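The case against the tidy kitchen

Every August my brother-in-law sends round a list of things his household has got rid of. Last year it ran to 43 items, among them a fish kettle, a set of ramekins and the drawer the ramekins had lived in. He takes the view that a kitchen should hold only what was used in the past month. I have eaten at his house. We had toast.

I bring him up because his view has become everybody's. It is in the Sunday supplements and on the radio, and last spring it arrived at our own library in Gillbridge, where a woman from a firm called Flidum gave an evening talk on the "calm kitchen". Entry was free. The consultation afterwards cost 500 pounds, and a fair number of people seemed ready to book one. The claim was that clutter makes us anxious, that anxious people cook badly, and that a clear worktop would have us all making soup by the weekend.

I would like to see the evidence. I asked for it at the talk and was told that clients reported feeling lighter. I dare say they did. I feel lighter when I have had the car washed, and it doesn't go any faster.
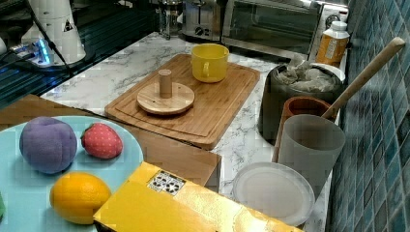
The trouble starts with what we mean by use. A thing used once a year, on the right day, is a useful thing, and the one-month rule can't see it. My preserving pan comes down for damsons and goes back up again. The rule is worse still with objects whose use is hard to put into words, because it treats them as having none. Toy fruit is a good test. A purple plum, or it may be a peach, a strawberry with white dots and a lemon, all on a pale blue plate on a wooden table: nobody can eat them, they take up room where a real lunch might go, and the woman from Flidum would have them in a bag by the door before you had found your coat. Yet plenty of people learned to like kitchens by playing at them, and I'm not sure you can have the one without putting up with the other.

Asuka Yoshida, whose restaurant in Tomside I used to visit when I could afford it, once told me she distrusted any domestic kitchen that looked finished. Her own at home was dreadful. There were jars on the windowsill with no labels and a radio held together with tape, and she could put supper for six on the table while holding a conversation about drains. I don't offer this as proof. Good cooks can work anywhere, and for all I know there are geniuses slicing shallots in rooms like operating theatres. But it does make me doubt that the bare worktop comes first and the cooking follows.

What does follow, as far as I can see, is shopping. People who clear a kitchen don't leave it clear. They find that the jars don't match, so they buy jars. They find that the old chopping board looks shabby now that it's on its own, so that goes too. A neighbour of mine threw out her mother's mixing bowls in the name of simplicity and replaced them with a nesting set from Ruotsalainen that comes in a shade of oatmeal. She spent close to a week's wages on having less. When I said so she told me I was missing the point, and perhaps I was.

There is also the matter of who does the work. A clear surface has to be cleared, every evening, by someone, and I have yet to read one of these articles by a person with small children and a late shift. The advice is to set aside 12 minutes before bed. I timed myself. In 12 minutes I had washed up, moved a pile of post from one chair to another and lost a sock.

I'm not in favour of filth. I have thrown things away and been glad of it, and there's a pasta machine in my own cupboard that I can't defend. If a tidy room pleases you, have a tidy room. What I object to is the promise attached to it, that the room will change the person in it, and the faint suggestion that those of us with a crowded draining board have let ourselves go.

My brother-in-law rang last week, wanting to poach a salmon. I said he could borrow my kettle if he came and fetched it.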